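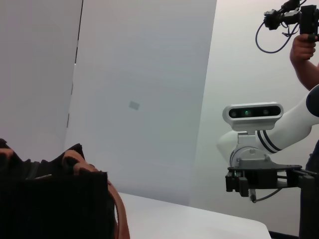

How often should you empty the bag you carry every day? Once a week, on the same day each week, all the way down to the seams.

I held out against this for years. My position was that a bag is a small private closet and what happens at the bottom of it is between me and the lining. Then a cough drop came out of its wrapper in December and made friends with a phone charger, and I became a person with a system.

The system takes less time than finding your keys does now.

Clear a flat surface first. A table beats a bed, because a bed will swallow an earring and you will meet it again at 2 a.m. If the table is a pale one, so much the better. Crumbs, pins and lost pills show up on white and vanish on wood grain.

Take out the big things by hand, then the small things by hand, and only then turn the bag over. People who go straight to the dumping stage tend to own a cracked phone.

Sort into keep, trash and belongs somewhere else. The third pile is always the largest. Mine last week had a tape measure, one glove, the good scissors and a jar lid. I don't remember needing a jar lid.

If the lining pulls out, pull it out and go along the seams with a dry toothbrush. If it doesn't, use the crevice tool on the vacuum with an old stocking stretched over the end, held on with a rubber band. The stocking lets the dust through and keeps the coins. I have made 835 cents this way since I started keeping a jar, which works out to a very poor hourly wage.

Black linings are the worst of the lot. Everything you own is also black, or becomes so. Put the small stuff in a light-colored pouch, any ugly one will do, and you can at least find the pouch. I use a yellow zip thing from Driva that came free with some socks.

Fabric bags: wipe the outside with a cloth wrung out in lukewarm water and a drop of dish soap, then again with plain water. Let it dry open, stuffed with a towel, out of the sun. Check the label before you even think about the washing machine. Anything with leather straps or trim stays out of it, no matter what your sister-in-law says she does.

Leather straps: dry cloth first, then a very little conditioner on a second cloth. Test it on the underside and leave it overnight, as most conditioners darken brown leather and some darken it a lot. Go easy where the strap bends or loops around, which is where it cracks first. Keep the stuff away from the fabric. I learned about that with a canvas tote and a tub of Keogh strap balm, and the tote now has a permanent shadow in the shape of Ohio.

Fake leather doesn't drink conditioner, it only wears it. Damp cloth, dry cloth, done.

Smells: an open dish of baking soda inside the empty bag overnight. In a dish, please. Loose baking soda in a lining is a hobby for life.

For slouchy bags that fold in on themselves when you set them down, cut a piece of stiff cardboard to fit the bottom and wrap it in an old pillowcase. It won't make the bag stand like a soldier, but your wallet will stop sliding into the corner to die.

Don't hang a loaded bag by one strap on a doorknob all week. Straps stretch, and they don't stretch evenly — I have a bag that now leans to the left like it's trying to hear something.

Receipts get their own envelope. Mine held 17 at the last emptying, most of them for gum.

Last thing. Put back only what you used this week. The umbrella may stay, on the strict understanding that it never rains when you have it.

Comments

stellinlow_attic wrote:
The stocking trick works on car seats too. Lost a guitar pick that way but I wasn't careful with the rubber band.

Flundon Mom of Twins wrote:
Once a week!! I do mine when the strap starts hurting my shoulder. Found a whole sandwich. I'd rather not say what kind.

rivet&thread wrote:
Please tell people to test conditioner for a full day, overnight isn't always enough. Brown straps can look fine in the morning and go blotchy by supper.

penny_jar wrote:
835 cents is impressive. I got 20 and a button.

stellinlow_attic wrote:
Keep the button.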